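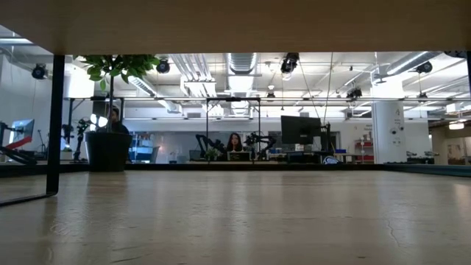 Wooden tabletops: care and refinishing FAQ

These answers apply to solid wood and veneered tops supplied by Cludden, in either the Flillcombe (oiled) or Caltach (lacquered) finish. The finish code is printed on the label fixed to the underside of the top.

How do I tell which finish I have if the label is missing?

Put a drop of clean water on a part of the top that gets regular use and leave it for two minutes. On an oiled top that is due for treatment, the wood under the drop will darken slightly. On lacquer in good condition there is no change. A freshly oiled top can also pass this test, so if there is no change, repeat it on the underside near an edge, where the factory coat of oil is thinner.

What should I use for everyday cleaning?

A cloth wrung out in warm water with a small amount of washing-up liquid, followed by a dry cloth. Wipe along the grain. Do not use spray polish containing silicone. It leaves a film that later coats of oil or lacquer will not stick to, and it is hard to remove without sanding.

Can I use alcohol wipes?

On lacquered tops, occasionally. On oiled tops, no. Alcohol dries the surface and the wiped area will turn pale within a few weeks of daily use. If the table has to be disinfected as a matter of routine, order the lacquered finish.

How often does an oiled top need to be re-oiled?

Once after the first 6 months, then once a year for desks and meeting tables. Tops used for food or practical work may need it twice a year. A dull, dry patch where people rest their arms is the usual sign.

How do I re-oil it?

Clean the top and let it dry overnight. Sand lightly by hand along the grain with 240 grit paper and remove all the dust. Apply a thin coat of oil with a lint-free cloth, wait 15 minutes, then wipe off everything that has not soaked in. Leave it for 8 hours before applying a second coat. Excess oil left on the surface goes sticky and has to be scraped off.

Cloths soaked in oil can catch fire by themselves as they dry. Soak them in water and lay them flat outdoors, or keep them in a lidded metal bin.

Are small cracks in the surface a fault?

Usually not. Fine cracks along the grain, known as checks, appear when the top loses moisture faster than the middle of the board can follow. They are most common in the first heating season. A check that you can feel with a fingernail but that does not run through to the underside can be left alone or filled with hard wax. A crack that runs through the full thickness, or that follows a glue line, should be reported to us with the order number.

What humidity should the room be kept at?

Between 40 and 60 per cent relative humidity. Short periods outside this range do no harm. Keep tops at least 50 cm from radiators and out of the direct path of warm air vents.

Why do the fixing holes in the frame have slots?

Solid wood moves across the grain as humidity changes. The slots let the top move while the screws hold it flat. Tighten the screws until the washer stops turning under finger pressure and no further. Do not replace slotted brackets with fixed ones - the top will either cup or split. This does not apply to veneered tops, which hardly move.

Can scratches be removed?

Light scratches in an oiled top normally disappear with sanding and re-oiling. Treat the whole top, as a single patch will show as a different shade. Scratches in lacquer can be softened with a fine abrasive paste. If they go through to the wood, the lacquer has to be taken back and resprayed.

How many times can a veneered top be sanded?

By hand, with fine paper, two or three times over its life. Never use a belt sander on veneer.

Do you refinish tops on site?

Oiled tops, yes, with a minimum order of 6 tops per visit. Lacquered tops are collected and returned. Allow 8 working days. The service closes for two weeks in June.

Who do I contact about a damaged top?

Davoud Bagheri in the refinishing department. Send the finish code, the size of the top and one close photograph with a ruler laid beside the damage.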